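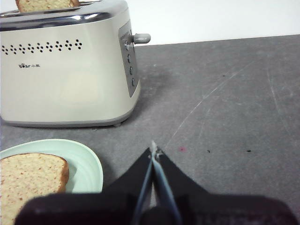 I have never believed in the expensive toaster. I grew up with the kind you bought at the drugstore and threw out when the spring went, and I can't say the toast in my life has improved much as the prices went up. So when Zuleica Miranda told me she'd gotten rid of her big four-slot Coria and was living happily with a little cream two-slice, I assumed she was talking herself into it. People do that after they give something away. Then I needed one myself, and I ended up with the same sort of thing: a Bear, rounded at the corners, a chrome band along the top, little diamond clusters of holes across the front, and a lever and a column of round buttons on a silver strip at the end. It's cute. I'm suspicious of cute in a kitchen. Cute is how you end up with a drawer full of egg timers shaped like chickens.

Some background, for anyone who missed the last few posts. I'm getting the kitchen down to what we use. The old counter had a bread machine, a Siqueira juicer I ran twice, a knife block with three good knives in it and five bad ones, and the old toaster oven, which had a door that had to be held shut with a folded dish towel. All of that went in January. My rule was that anything staying out on the counter had to be used most mornings. I don't normally trust rules like that, and I've already broken it for the pepper mill.

The claim you hear everywhere is that a toaster oven "does it all." Mine made toast that was pale on the bottom and striped on top, and it took so long that the butter was soft by the time I got to it, which I suppose is one thing in its favor. It reheated pizza well. I'll give it that. I don't eat enough pizza to give up that much counter for it.

So, two slots. What do I think after using it every day for 27 days? Mostly that it makes toast. I know that's a thin finding. The reviews I read beforehand were full of words like "artisanal" and "cafe quality," and one of them went on for what felt like 3000 words about crumb structure. It's bread and hot wire. The slices come out brown on both sides, a little darker on one side if I only use one slot, and I haven't found a setting that fixes that. I doubt there is one.

I like having the controls on the end, where I can get at them without reaching over the top. I do not like the buttons being so similar. First thing in the morning, without glasses, one small round button is the same as the next, and I have hit the wrong one more than once and stood there wondering why nothing was happening.
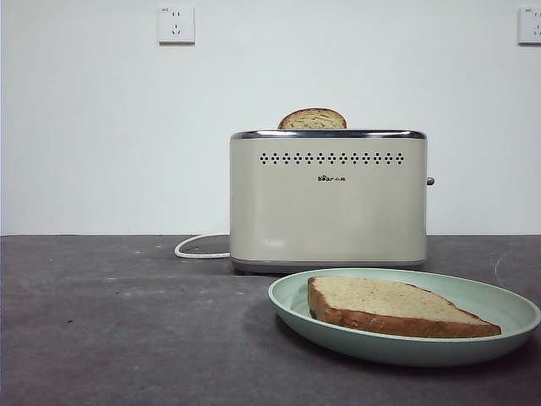

Filed under: Counter Space, Breakfast

The cord. I want to talk about the cord, which none of those reviews bothered with. It's white and thin, and it comes out at the back on the left and wants to lie across the counter in a big loop. On a dark surface it's the first thing your eye goes to. You can spend a whole weekend clearing a counter and then one white cord makes it look like you haven't started. I tried a clip from Ikex that was supposed to hold it against the wall. The clip fell off. I tried winding it up behind, and it unwound itself as soon as I moved the toaster to wipe up. At the moment I'm just pushing it back every time I walk past, and I expect that's the permanent solution.

Edivaldo Lacerda, who reads this and always has a view, wrote in to say that I should keep the toaster in a cabinet and bring it out when I want it. I did try that for a week once with the old one. What happened is that I stopped making toast and started eating crackers over the sink. I'm sure it works for him.

The bread matters more than the machine, and I'll stand by that until someone shows me otherwise. A seedy brown slice is what I mostly want, with a real crust on the arch. Tall slices stick up out of the slot, so the top edge gets less of the heat, and with some loaves I turn the slice over and send it down again. The Stokham bakery cuts theirs too thick for me. I've asked for it thinner and gotten the same thickness with a smile.

Plates, too. I've gone over to a shallow oval one in pale green for breakfast, set down right in front of the toaster so the crumbs have a fair chance of landing on it. I was told an oval plate was pointless. It fits two slices side by side, which a small round one doesn't do without overlapping them, and overlapped toast goes limp underneath.

Would I tell you to buy one? I'd tell you to use up whatever toaster you have first. If it's dead, and you only ever make two slices, then sure, something small. Don't pay extra for the color. I like the color fine, but I'd have liked it fine in plain white, and by spring I won't be seeing it anymore.

Next up is the shelf over the stove, where I have found four open jars of cumin.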